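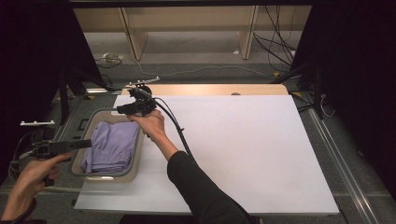
R. Kashyap
Automation engineer, writes about small-shop equipment and what it costs

Budgeting for a second pair of grippers

The budget request for next year is due at the end of November, and I have been putting off the equipment lines. These are my working notes, cleaned up enough to be read by someone else. The task is garment handling: one folded item, one basket, two hands. The equipment is hand-held grippers, one per hand, wired. We have one pair. The question is whether to buy another pair, buy spares for the one we have, or wait for the wireless version that Pristetti has been promising.

Start with what the work needs. A session is a person with a gripper in each hand, working over a basket on a flat board. The board is white so that the cloth stands out from what is under it, and a purple garment is about as easy a case as we will get. White shirts are harder, and we will need a darker surface for those. I have put in a line for two matte boards, one gray and one dark green. Boards are cheap. Leave them out of the first budget and you will end up buying them in a hurry at retail.

Grippers next. The quote from Markton is $2000 per pair, cables included, brackets not included. The brackets are small parts and I was tempted to print them. I priced it both ways and the printed ones win on cost and lose on repeatability. If the bracket moves a little between sessions, everything mounted on it has to be checked again, and that check takes a person off the floor for most of a morning. I am budgeting for the machined ones at $48 each, two per pair, plus one spare.

Cables deserve their own line. In the first budget I wrote, they were folded into "miscellaneous," and miscellaneous was gone by spring. A hand-held gripper has a cable that runs back along the forearm, and every reach into a basket flexes it near the gripper. That is where ours have failed. The failures are intermittent at first, so you lose data before you lose the cable. My rule now is one full spare set on the shelf for every set in use, replaced on a schedule. For planning I use 12 weeks of regular use per set. That number comes from our own log and covers a single cable type, so do not copy it without checking yours.

Strain relief is the cheaper fix and I have added it too. Hook-and-loop straps at the wrist and above the elbow take most of the pull off the connector. Long sleeves help, as the strap has something to hold besides skin. A bag of straps is a few dollars and goes under consumables.

Floor space is harder to put a price on. Our work area shares a room with shelving, and the cables from the shelf run down to the floor and across the carpet. One station can live with that. Two stations cannot, at least not without cable covers and a second power drop. The electrician's estimate for the drop is small compared to the grippers, but it has a lead time, and the landlord has to sign off on it. If you are planning a second station, send that request before the purchase order. We did it in the other order last time and had a crate sitting in the hallway for a month.

Now the three options.

Option one is the second pair from Markton. It is the same hardware we already know, with the same mounting pattern and the same spares. Lead time is six weeks. The main argument for it is that setup cost is close to zero.

Option two is to keep one pair and buy deeper spares: cables, jaws, brackets. This costs much less and protects the station we have. It adds no capacity. Our request for the year is 124 hours of recorded handling. One station can cover that on paper, with very little slack if the operator is out or a gripper goes back for repair.

Option three is to wait. The wireless unit would remove the cable line completely and add a battery line in its place. I have no price, no ship date and no weight. Weight matters more than the other two, in my view, given that the operator holds these things at arm's length all day. I will not plan around a product I cannot put on a scale.

I am going with option one, plus a reduced version of option two. The jaws are the one spare I cut back. Soft cloth does not wear them much, and ours still close evenly. If the work moves to zippers and buttons I will change my mind.

There is one more item, and it has no vendor. Flumatano, our internal name for the folding project, was planned around towels. Towels are flat, square and forgiving. Garments have sleeves and collars, and they settle into a basket differently each time. The basket itself matters too. A low rim lets the jaw come in from the side, and a tall one forces a reach from above, which is slower and harder on the wrist. I have listed four more low baskets of the same shape. Buy them all at once, from one lot if possible. Household goods get redesigned without notice, and a new rim height in the middle of a project is a nuisance.

Still open: whether the repair turnaround in the Markton quote includes shipping, and whether the tripod stands can be shared between two stations or need to be doubled. I have asked about the first. For the second I need to measure the room again with the curtains pulled.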